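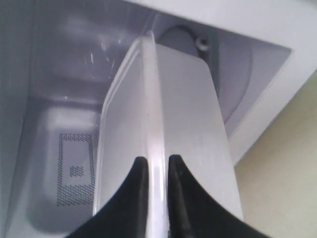

Chapter 5
Gathering Demonstrations

Before you begin
You should be comfortable with the material on joint angles and gripper commands from Chapter 3, and you should have the Trolura logging software running on your bench computer. No machine learning is needed yet. We'll get to training in Chapter 6, and you'll be glad you took your time here first!

In this chapter you will
- plan a task that a robot arm can learn from examples
- record demonstrations from two points of view
- decide where an episode starts and stops
- sort good episodes from bad ones and write down what you did

5.1 Teaching by showing

Think back to the last time you showed someone how to use a kitchen that wasn't theirs. You probably didn't hand them a list of elbow angles. You opened the cabinet, took down the bowl, and said "like this." A robot arm can be taught in much the same way. A person steers the arm through the job, the computer writes down everything the cameras saw and everything the arm did, and later a program looks for the pattern that connects the two.

One complete run through the job, from start to stop, is called an episode. A set of episodes of the same job is a dataset. The program that comes out of training is called a policy, and all it does is answer one question over and over: given what I can see right now, how should I move next?

That is a wonderfully simple idea, and most of the hard work hides in the examples. A policy can only learn from what was recorded. If every demonstration places the container in the same spot, the policy has little reason to learn to look for it. If the person steering pauses for a sip of coffee halfway through, the pause goes into the data too, and you may meet it again months later when your robot stops in midair for no reason you can see.

The running task for this chapter is one you can set up on any sturdy table: a food container and a microwave with a turntable. We call it the Lozano task, after the Lozano teaching lab where the exercises were first tried out. Part of its charm is that it looks so easy. People do it half asleep. For an arm with two fingers it is a real challenge, with a smooth lid to deal with, a cavity with walls on the sides, and a door that takes up a good share of the working space when it is open.

5.2 Two points of view

Each episode is recorded by at least two cameras. The wrist camera rides along with the gripper, so it is close to the action and moves whenever the arm moves. The outside camera stays put and takes in the whole bench.

New students often want to know which of the two is better. Try this: cover one eye, hold a rolled-up sheet of paper to the other, and pick up a pencil. The close view is great for the last inch and frustrating for everything before it. The wrist camera works the same way.
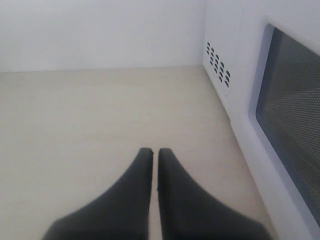
Figure 5.1 Wrist view. The two fingertips nearly touch, with nothing held between them. Only part of the microwave is in view, at right.

A person can look at Figure 5.1 and guess where the rest of the microwave must be. The policy has never used a kitchen and has nothing to guess with except its data. From this one picture it can't tell whether there is a container on the table somewhere out of sight. Now compare the outside view.

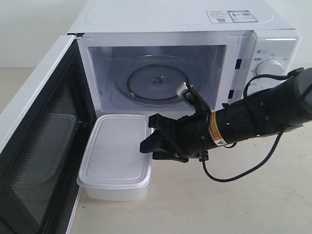
Figure 5.2 Outside view. The door is open, and the lidded container rests on the counter just to the left of the gripper.

Here the layout is clear at a glance. You can read off how the container, the gripper, and the opening sit in relation to one another, and you can see how much room the open door takes. Small things are harder to judge from outside, such as whether both fingers will meet the container squarely. The arm can also block your view. Notice how it passes in front of the control panel.

Stop and think: If you could add a third camera, where would you put it? What would it see that the first two miss?

5.3 Planning before you record

It is very tempting to start recording the minute the arm is switched on. Hold off for an hour. The Pradaneo workbook has a planning sheet that fits on one page, and filling it out is the best hour you'll spend on this project. Work through these steps in order.

Step 1. Write the task in one sentence. "Put the container on the turntable" is a task. "Use the microwave" is several. If your sentence has an "and" in it, consider splitting it.

Step 2. Choose a start and a stop. Pick conditions that two people would agree on without talking to each other. For our task, the episode starts with the door open and the gripper empty. It stops when the container is on the turntable and the gripper is clear of the opening.

Step 3. List what will change. Container position, container angle, and the starting pose of the arm are good first choices. Change them on purpose, and mark each change on the sheet. Leave the microwave where it is for your first dataset. You can get bolder in the second one! 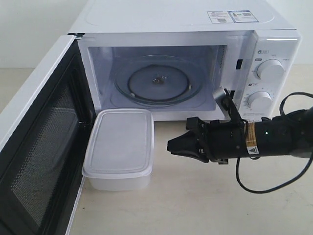

Step 4. Check both views before every session. Look for glare on the lid, a cable lying across the work area, or a camera that has been bumped. The Flullano mounting bracket used in the lab exercises has a reference line for this, but a strip of tape works fine.

Step 5. Record in short sessions. Steering an arm is tiring, and tired people cut corners in ways the data will remember. In the sample dataset for this chapter, each session holds 42 episodes, and the person steering changes after every session.

Step 6. Review the same day. Play back each episode and label it keep, discard, or ask. The sample dataset began with 133 episodes, and 114 were kept. Save the discards in their own folder, as you'll need them for Exercise 5.4.

How many episodes are enough? It depends on how much you let the setup vary. The larger project at the end of Chapter 6 asks for 500, shared across the whole class. For now, plan on one session, and bring your finished planning sheet with you to the bench.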